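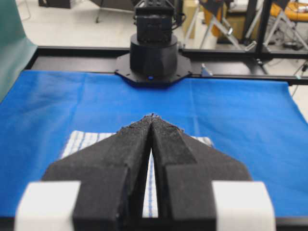 Figure 7.1 Wrist camera view with the gripper closed over a striped towel. The base of a second arm is at the far side of the table.

Chapter 7
Seeing from the Wrist

The controllers in Chapter 6 knew where the arm was. They knew nothing about what was on the table. In this chapter we add a camera and write the software that turns its pictures into something the planner can use.

The fingers fill much of the lower half of Figure 7.1 and hide most of the towel, and that is normal for a camera mounted so close to the tool. The fingers stay in nearly the same part of the picture wherever the arm goes, so we can mask them out once and reuse the mask. The towel's far edge shows as a straight line just behind the shoulders of the fingers. A straight edge against a cloth of another colour is a good place to start, and Section 7.3 uses one to find a grasp point.

Cloth is harder to work with than the blocks and tins of earlier chapters. It has no fixed shape, and a fold can look much like a crease. Our code will not try to model the whole towel. It will look for edges and corners, choose one, and look again after each move.

Timing matters as well. The Dristodex driver used in this book needs a new target every 2 milliseconds. The edge finder in Section 7.3 takes 80 milliseconds per picture on the lab computers. The two must run in separate threads, and the controller must never wait for the camera. Section 7.4 covers how to time-stamp a picture and match it to the joint positions at the moment it was taken.

By the end of the chapter you should be able to:
calibrate a wrist camera against the tool centre
build and test a finger mask
find a cloth edge and report it in table coordinates
discard pictures more than 200 milliseconds old

You will need the Curen simulator and the Plemska picture set, which has 580 labelled views of towels and cloths. Readers without an arm can do every exercise except 7.9 and 7.10.

7.1 Camera and tool frames

We begin with the transform between the camera and the tool centre. Call it T. It is fixed as long as the camera mount does not move, and every measurement in this chapter passes through it.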